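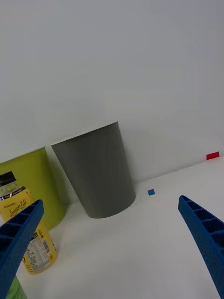
In Defense of the Boring Drink

I used to be the person who took 6 minutes to order a coffee. Then I moved to Ostcombe, where the only cafe near me sells two kinds, hot and iced, and I have never been happier with a beverage in my life.

My feeling is that we've all been talked into thinking a drink has to be an event. Go to any grocery store and look at the cold case. Half of it promises me energy and the other half promises me calm, and I just wanted something to have with my sandwich. Back in August I stood in front of that case for so long that a kid asked me if I worked there.

I'm not against flavor! I like lemonade, I like root beer, I'll drink a milkshake in a snowstorm. What bugs me is the homework. I don't want to read a paragraph about a root before I swallow it – and I really don't want to pay extra for the paragraph.
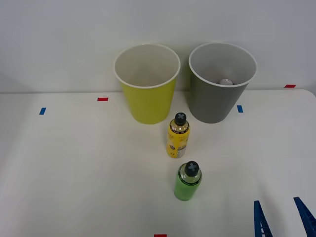
What I'd Pour Instead

Tap water, mostly. Tea from a bag. Orange juice when it's on sale, cut with a little water, the way my grandmother did it (she called it stretching, and we kids complained the whole time and drank every drop).

People tell me this is a sad way to live. My sister-in-law brought a fancy fizzy thing to dinner last week, and it was fine, and we both had seconds of the iced tea.

I guess there's a money argument too. I cut out two bought drinks a week and I do notice it at the end of the month, though I'd be lying if I said that's why I did it. I did it so I could stop deciding. I make enough decisions at work, and by lunch I'd like somebody to hand me a cup of something plain and leave me alone with it.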